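Bench Notes > Opinion > Grippers

Reviews Opinion Parts Forum Sign in

Stop buying grippers off the payload number

Quick one, I have a bench to clear before four and this has been bugging me since May.

We tried two parallel grippers on the same arm. The Stenetti, rated for more than we'll ever lift, and the Trandberg, which is lighter and slower and has a spec sheet that looks like somebody lost interest halfway down. Same wrist camera, same controller, same jobs. Cables, plugs, little brackets, boxes with the flaps up. 273 picks each.

The Stenetti missed 51. The Trandberg missed 20. And if you'd asked me beforehand I'd have bet my lunch the other way, because 82 newtons of grip force sounds great until the thing you're grabbing is a power cord.

Force was never our problem. Cords don't need force. They need a fingertip thin enough to get under a coil without shoving the whole coil into the corner of the box, and a controller that will stop closing when you tell it to. The Stenetti closes like a car door. You can turn it down, in theory, in a menu, in a unit I've never seen used anywhere else.

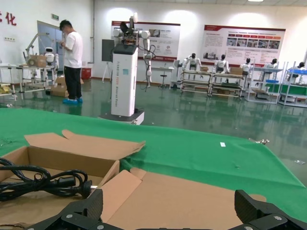
Then there's the camera. Everyone treats the wrist camera as an extra, bolt it on at the end, done. Wrong. Where it sits decides how much of the fingertips you get to see, and if you can't see both fingertips you are guessing at depth. On our first mount the left finger hid the exact spot we wanted to pick from. We moved it back a bit and the misses dropped before we touched any other setting. I should of done that on day one.

Wide lens, too. People complain a wide lens wastes pixels on the room, the floor, whoever is standing around. Fine. I'd still take it. With a narrow lens the box fills the view and then a flap swings up and you've lost everything.

Líga Pētersons (sorry, Līga, my keyboard) thinks I'm unfair to the Stenetti and that with softer pads it would catch up. Maybe. She ran the Okgate controller with it for a week and got smoother closing. But that's a second purchase to fix the first one! And the Okgate wants its own power supply and its own cable down the arm, and cables down the arm are where my afternoons go to die.

What I want from a vendor page, in order of how much I care: fingertip thickness. Smallest speed it will hold without stuttering. How long from "stop" to stopped. Whether I can swap fingers with one hex key, standing up, without dropping a screw in the box. Payload can go at the bottom in gray.

Guerra gets closest. Their page has a finger drawing with real dimensions on it, and a plot of closing speed. I haven't tried their gripper yet so this is not a recomendation, but I read the page twice and I can't say that about the others.

And test on your own junk. Not foam cubes. Every demo I've sat through used foam cubes or a tennis ball. Put a cord in a box with the plug pointing whatever way it lands and see who still wants to talk about newtons.

We're keeping the Trandberg on for now. It's slow, up to twice as long per pick, and I don't mind.

Comments (3)

Maribeth Marquez
Agree on finger thickness. Disagree on slow. Twice the pick time is fine on a bench and awful on anything that has to ship.

boltcutter
what did you do about flaps, tape them down? ours fold back in and the arm faults out every time

Līga Pētersons
Softer pads. I will keep saying it. Also you set the force limit wrong for the first forty picks and you know it.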